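Livard Whole Psyllium Husk Powder, 340 g

Home > Pantry > Fiber > Psyllium

Item no. 287
In stock. Ships the next working day.

Livard is a finely milled psyllium husk powder with nothing added to it. There is no sweetener, no flavoring and no coloring. It mixes into water, juice, yogurt or dough, and it can be used by people who want more fiber in their diet without changing much of what they eat.

Psyllium is the husk of a small seed. Most of it is soluble fiber, the kind that takes up water and turns into a soft gel. That gel adds bulk in the gut and helps keep things moving. Oats, barley, beans and many fruits contain soluble fiber too, but it takes a fair-sized serving of any of them to match a spoonful of husk.

What is in the jar

Ingredients: psyllium husk powder.
Net weight: 340 g
Texture: fine powder, pale tan, with some darker specks from the outer seed coat
Taste: mild, a little like plain bran
Storage: closed, in a dry cupboard. Do not refrigerate.
Once opened: use within six months

The jar has a wide mouth, so a measuring spoon goes in without spilling. A paper seal sits under the lid. If the seal is broken when the jar reaches you, write to us and we will send another.

How to take it

Start with half a teaspoon once a day, stirred into a full glass of water. Drink it right away. The powder thickens within a couple of minutes, and after five it will hold a spoon upright. Follow it with more water.

Stay at half a teaspoon for the first week. If that goes well, move to one teaspoon in the second week. Many customers stay there. Going up too fast is the usual cause of gas and bloating, and both tend to settle when the amount is cut back for a few days.

Never take the powder dry. It swells when it meets liquid and can block the throat if there isn't enough to drink with it. Anyone who has trouble swallowing, or who has had a narrowing or blockage of the bowel, should not use psyllium unless a doctor has agreed to it.

Psyllium can slow the uptake of some medicines. Leave at least two hours between the powder and any tablets, and ask your pharmacist if you take something for diabetes, heart disease or thyroid problems.

With food

The powder doesn't have to be taken in water. A teaspoon disappears into a bowl of oatmeal if it goes in while the oatmeal is still loose. Add a splash more milk than usual. It also works in pancake batter, meatloaf and bean soup, and it is well known to people who bake without gluten — it gives the dough some stretch and keeps the crumb from falling apart.

For a gluten-free loaf, mix the husk powder with the water first and let it stand for a few minutes before adding the flour. Whisk as you pour or it will clump. Powder is stronger than whole husks by volume, so if a recipe was written for whole husks, go by weight. 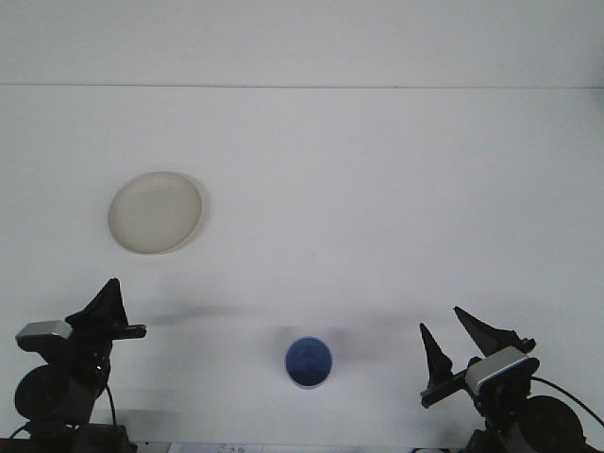
Ruben Groen writes that he tried it in orange juice for a week and went back to water, as the pulp made it set too thick for him. He now takes one teaspoon before breakfast and puts a second in his soup at night. He would like a larger jar.

We do have one. The 1,000 g pouch is the same powder in a resealable bag and works out cheaper if more than one person in the house is using it. It does not come with a spoon.

Other reviews

Imelda Padilla — 4 stars
Good fine powder, hardly any grit. I took off a star for the lid, which picks up dust in the threads and gets hard to turn. Wiping it with a dry cloth fixes that.

Shiela Cabanatuan — 5 stars
Bought for bread. My loaves slice properly now. I did get a slight purple color in one batch and was worried, but customer service said it happens with some psyllium and is fine to eat. Tasted the same.

Abundio Chávez — 3 stars
Does the job but I went straight to two teaspoons and had an uncomfortable couple of days. Read the directions first. Half a teaspoon suits me.

Questions we get

Is it the same as bran?
No. Wheat bran is mostly insoluble fiber and doesn't form a gel. Some people do well with one and some with the other. Psyllium contains no wheat, but our jars are filled at a site that also handles nuts and sesame.

Can children take it?
We sell it for adults. Please ask a doctor before giving it to a child.

Does it replace fruit and vegetables?
No. It supplies fiber and very little else. You would miss the vitamins and minerals that come with an apple or a plate of greens.

How do I get rid of lumps?
Put the water in first and the powder second, or shake both in a jar with a tight lid. Warm water clumps faster than cool.

Why did the color change from my last jar?
The crop varies. Husk from a February harvest is often lighter than what we get later in the year. The milling is the same.

Related items

Livard Whole Psyllium Husks, coarse cut
Polleo Milled Flaxseed, golden
Macaraeg Oat Bran, medium
Cidia Chia Seed, black

Ordering and returns

Orders go out by ground mail. Unopened jars can be returned within 30 days with the packing slip. We can't take back opened food, though we will look at any complaint about quality if you send us the batch number printed on the base. Batch 121 has a smudged number on some jars — if you can't read it, send the order number instead.

Questions about this item can be sent to Erlinda Mangubat through the contact form.

Page last changed 06/09/2024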